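# The Gosano Snack Table

Theophilus Bonsu loved the last hour of a party best, when the music was off and the table was his to clear. 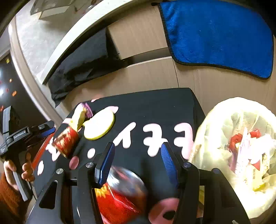
"Red one first!" he called, because the red bags were the crinkliest and made the finest noise going into the bin. There were already red wrappers in there, all squashed up against the liner, and he felt wonderful about every one of them.

His sister Pruvley wanted the yellow and purple wrapper. She had wanted it since lunch.

"You can have it," he said, "but then I get the cup."

"The cup's on its side."

"That's how I like them!"

She thought it over. The table had big pink and white shapes all over its black top, and the more they cleared, the more of them came out to look at you. Theophilus had bought it in October for 400 kolas, carried it up 2 flights by himself, and still got a little thrill whenever he saw those bold white characters again (he couldn't read them, and had made up a different meaning for each month).

"What do they say tonight?" Pruvley asked.

"They say the people of Mokgethi eat too many snacks."

"And the round pale thing over there?"

"Dessert," said Theophilus, delighted, and went to shake out a fresh bag.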